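The Sellolero

By the time I got the box up to apartment 34 I had already told it, out loud, on the stairs, that I hated it. The box said SELLOLERO in blue letters and under that it said EASY HOME ASSEMBLY, and I'd like to meet the person who wrote the second part.

It was supposed to be a drying stand. My aunt had one just like it in her house in Urance when I was a kid, a big white thing that lived by the back door with everybody's coats on it, and when she moved to the place with the nurses it went to the curb before I could say I wanted it. I was 24 and had one fork. What was I going to do with a coat stand? But you get older and you buy a second fork, and then one night you're in bed scrolling through other people's hallways and there it is, the same one, or near enough, from a store called Ilomero that I'd never heard of. I ordered it at two in the morning. I did not read the reviews.

So, Saturday. I cleared everything off the work table and put down the black cloth I use for sewing (the good heavy one, because the table scratches if you breathe on it) and I laid out the parts. The instructions were a single sheet. The first drawing showed a smiling man next to a finished stand. The second drawing showed the same man, still smiling, with the base turned over and an arrow pointing into it. There was no third drawing. I turned the sheet around and it was the same thing in what I think was Portuguese.

I flipped the base over.
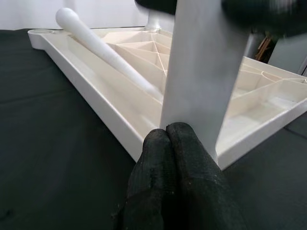
I don't know what I'd expected under there. From the top it's just a smooth white slab, very polite. Underneath it's like a little city, all these thin walls and crossing ribs and three-cornered rooms with nothing in them. I stood there with my coffee and thought about my aunt's, and how it had stood by that door for my entire childhood with all of this going on underneath and I had never once looked. I used to lie on that floor with the dog! I was right there.

I set the long rod down inside with its round knob up toward the corner, to keep it from rolling off while I thought, and then I got distracted and called her.

She picked up on the first ring, which she never does.

"Did you ever put together that coat stand?" I said.

"What coat stand?"

"The white one. By the back door."

"Oh, that," she said. "That wasn't a coat stand. That was for towels. Your uncle wanted it for the pool."

"You didn't have a pool."

"No," she said. "He wanted that too."

I could hear her television going, some game show with a lot of bells. She told me they'd carried it home from Pugh on the bus, the two of them, because the car was dead that summer, and the driver made them pay a fare for it. A whole adult fare. My uncle put it together on the kitchen floor and lost a screw, and they ate dinner standing up for a week so no one would kick it under the stove. Did they find it? She couldn't remember. She thought it had always leaned a little.

It did lean. I'd forgotten that until she said it. You had to hang the heavy coats on the wall side.

"Yours have instructions?" she asked.

"There's a man smiling."

"Well, do what he does," she said, and then somebody came in with her lunch and she had to go.

I went back to the table. The coffee was cold and I drank it anyway. The light had moved over while we were talking – it was past noon, I'd lost most of the morning – and I picked up the rod and held it for a while by the knob end like a person about to conduct an orchestra. Then I pulled the chair over and started looking for where the first screw went.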